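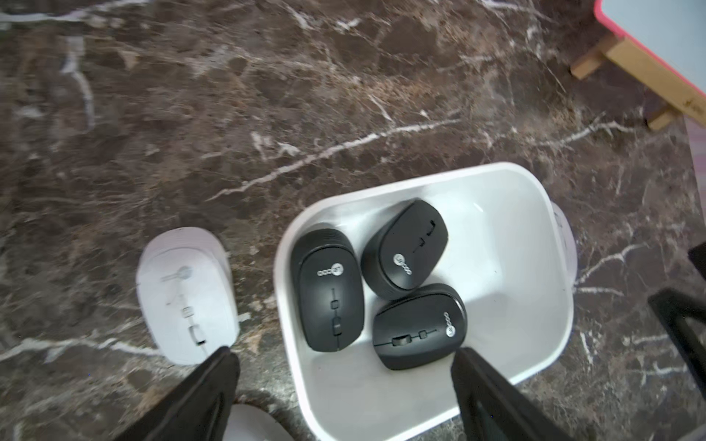 A Small Church Learns to Share Its Pastor

When the Fagerlund church voted last April to share a pastor with two neighboring congregations, the first thing to go was the 10:30 service. Worship in Fagerlund now starts at 9. The pastor then drives 20 miles to Skakside for the second service and ends the morning in Urico.

The three churches are not close in style. Fagerlund still sings from the older hymnal and has a pipe organ. Skakside uses a piano and prints its songs in the bulletin. Urico, the largest of the three, had 200 members on its rolls in the years when the cannery was open. On a typical morning now it seats 35.

Money started the conversation. Fagerlund had been without a full-time pastor for two years and was paying guest preachers week by week. Urico could cover a salary but not health insurance. Skakside had a parsonage standing vacant and a roof on it that needed work. Under the agreement, each church pays a set share of the salary, and Skakside provides the house.

The arrangement took 6 months to write. Most of that time went to questions that never came up in the budget talks: which church gets Christmas Eve at seven o'clock, who calls the pastor in an emergency, and where confirmation classes meet. Christmas Eve now rotates. Confirmation meets in Skakside, which is in the middle, and parents take turns driving.

Some people left. Four families in Urico moved to a church in the next county after the service was pushed to 11:45, which they said was too late with small children. Others have started attending whichever service fits their morning, and a few Fagerlund members now sing in the Skakside choir.

Lay preachers fill in on the last week of each month. They trained through Flendeneo, a weekend course in preaching and pastoral care held at a retreat center near the lake. Two more people from Urico plan to take it this spring.

The agreement comes up for renewal in April. Each congregation will vote separately, and all three must approve it. Fagerlund has asked to talk about the 9 o'clock start before then.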